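Chapter 7
When the Gripper Says Yes: Software for Grasp Confirmation

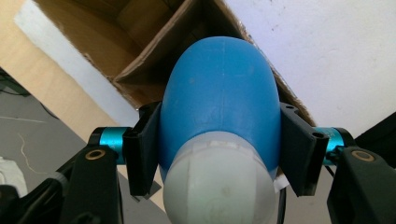
Most grasping code contains a line that returns true when the fingers stop moving. It is usually short, it was usually written early, and a surprising amount of later software depends on it. The planner asks whether the object is held. The line says yes. The arm moves off, the task counter goes up by one, and the log records a success.

This chapter is about why you should distrust that line, and about what you can put in its place without making the rest of your system slower or harder to debug. We will not promise a cure. Every method in the next five sections fails on some kind of object, and several fail on objects you would have called easy.

7.1 What does "held" mean?

Start with the word itself. Ask three people on a project what their software means by "held" and you may well get three answers. The person who wrote the gripper driver means that the finger gap stopped shrinking before it reached zero. The person who wrote the perception module means that a segmentation mask overlaps the space between the fingers. The person who wrote the planner means that if the wrist goes up ten inches, the object goes up ten inches too.

These are different claims. The first is about a motor. The second is about pixels. Only the third is about the object, and it is a prediction. When a system stores all three in one Boolean variable, it throws away the information it would need to work out what went wrong later.

We will use separate names for them throughout the chapter:

Stalled: the fingers were told to close and stopped short of the closed position.
Seen: the vision system places an object between the fingers.
Carried: the object has moved with the gripper over a stated distance.

Notice that "carried" can't be known at the moment of closing. You have to move first. Much of the bad software we have read comes from wanting to know it sooner.

7.2 A success rate and what was under it

Beril Saraç kept the logs for the Pirside project, a picking system for small mixed goods packed in cardboard. The software reported 2,748 attempted grasps in its first long run and called 2,386 of them good. The team was pleased with that number and put it on a slide.

Then Despina Atanasov went back through the recordings and asked a dull question of each good grasp: where was the object one second after the lift began? For 1,444 of them she could answer with confidence that it had risen with the fingers. For the rest, the wrist camera's view was blocked, the recording had a gap, or the object could not be told apart from what lay behind it. Some of those grasps were surely fine. The trouble was that the software had no better grounds for saying so than she did.

It is tempting to read this as a story about a poor gripper or a poor camera. We don't think it was either. The hardware returned what it was asked for. The software asked whether the fingers had stalled and wrote down that the object was held.

Before you go on, look at a project of your own and find the place where success gets decided. Write down which of the three claims it tests. If you can't find the place in ten minutes, write that down too.

7.3 Why two-finger closing fools the code

A pair of flat fingers closing on a rounded object looks like a simple case. There are two contacts, one on each side, and the gap between the fingers should match the width of the object. Drivers often make use of this: if the final gap falls within a known range, the grasp is accepted.

Rounded shapes break the idea in a quiet way. The gap depends on the height at which the fingers meet the object. Close on the widest part and the gap matches the catalog width. Close higher, on a dome, and the gap is smaller while the contact is sloped, so that squeezing harder may push the object out. A driver with a generous range accepts both. A driver with a tight range rejects the good grasp as often as the bad one, because the object's pose was off by a little to begin with.

Surface matters as well, and it seldom appears in the model at all. Tape, film, seams and creases change how a finger pad meets a side. Tags and cables that stick out can end up under a pad, where they act as a thin spacer or a hinge. Your object file probably says "capsule" and gives two numbers. The thing between the fingers has a history of being wrapped, labeled and handled, and none of it is in the file.

Soft parts are worse still. If the object gives under load, the stall point moves with the force limit, and the "measured width" becomes a record of how hard you squeezed.

7.4 The appeal to learning

At about this point in a lecture, somebody suggests training a classifier. Record many grasps, label them, feed in the wrist camera image and the motor current, and let the model decide. This is a sound suggestion and we spend Section 7.8 on it. We want to slow it down first.

A classifier learns the labels it is given. If the labels came from the stall test, the model will learn to imitate the stall test, errors included, and it will do so with a score near the top of the scale. Vasilică Crăciun, reviewing an early Larnex model, found that it agreed with the old driver almost perfectly. The team had taken this as proof that the model worked. He took it as proof that they had rebuilt the driver at great expense.

Labels made by people are better, but they need rules. What should a person mark when one finger hides the contact? What if the object is held but tilted? If "unsure" is not one of the choices, your labelers will guess, and you won't be able to find the guesses afterward.

There is also the matter of background. A wrist camera sees much more than the fingers. Open boxes, walls, floor and loose cables all get into the training images, and a model is free to lean on any of them. Test it in a room it has not seen before you believe its score.

7.5 What this chapter covers

Section 7.6 builds a small state machine that keeps stalled, seen and carried apart and lets each one be unknown. Section 7.7 adds a short test lift, with the arithmetic for deciding how far is far enough. Section 7.8 takes up learned checks, and Section 7.9 deals with objects that trail something behind them, such as a cord or a strap. Section 7.10 is a worked failure from Usholm, printed with the original code comments, in which every module reported correctly and the part still ended up on the floor.

You will need the logging tools from Chapter 4 and the frame transforms from Chapter 5. If your transforms are only right to within the width of a finger pad, go back and fix them now. The state machine in the next section will run happily on bad transforms and give you no warning.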